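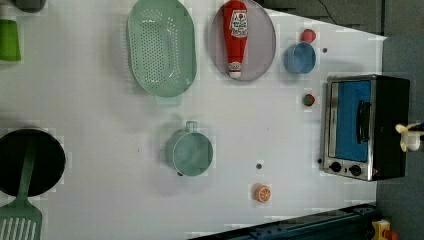 Coltmont Parish Register Indexing, progress report for the period ending April
Prepared by Killian Brunet for the grant office

Status

Transcription of the baptism and burial registers is complete for the first two volumes. The marriage register is in progress. The project holds 2,319 indexed entries, all of which have passed first reading. Second reading is finished for the baptisms and has started on the burials.

Work done in the period

The burial volume took longer than planned. The clerk who kept it from the middle years onward wrote the age at death and the date of burial in the same column and used no punctuation between them. Entries of the form "3 4 May" can mean a child of three buried on the fourth, or a correction of the third to the fourth. We compared each one with the sexton's account book, which lists fees by age band. Where the account book settled the reading, the index gives it without comment. Where it did not, both readings are entered and the age field carries the code U.

A total of 114 entries now carry the code U. Most fall in a single run of pages where the account book is missing. We do not expect to reduce this number without a further source. The bishop's transcripts for those years have been requested and a reply is pending.

Surnames were standardized after transcription, not during it. The index keeps the spelling on the page in one field and the grouped form in another. Searches run on both. The Irik family was the main difficulty. The name appears as Irik, Irick, Yrik and, in one hand, Erich, and there is an unrelated Erich household in the next township. Diệp Châu separated the two lines by witness names and land descriptions. Her working notes are filed with the volume and should be read before anyone merges records under either name.

Marriage entries are being linked to the baptisms of the parties where the parents are named in both. A link is made only when two independent details agree, such as the father's occupation and the place of residence. Age alone is not accepted, as stated ages at marriage in this register are often off by a year or more.

Software

Records are kept in Tikier. The import routine rejects files of more than 1,000 rows, so each volume is loaded in batches. One batch of baptisms was loaded twice and the duplicates were removed the same day. The batch log now has to be initialed before a load is run.

Diacritics in the Lục family papers, which were added to the scope in the last amendment, display correctly on screen but are dropped in the printed index. A different font fixes the name headings. The footnotes still fail, and the printed index will not be issued until they are right.

Budget

Spending is within the approved lines. The scanning line is underspent, as the marriage register was already on microfilm of usable quality. We ask to move the balance to second reading. No increase in the total is requested.

Next period

Complete second reading of the burials.
Finish transcription of the marriage register and load it.
Enter the bishop's transcripts if received.
Deliver the draft place-name list to the grant office for comment.

Questions on the linking rules should go to Diệp Châu. She is in the reading room on Wednesday and can be reached by mail on other days.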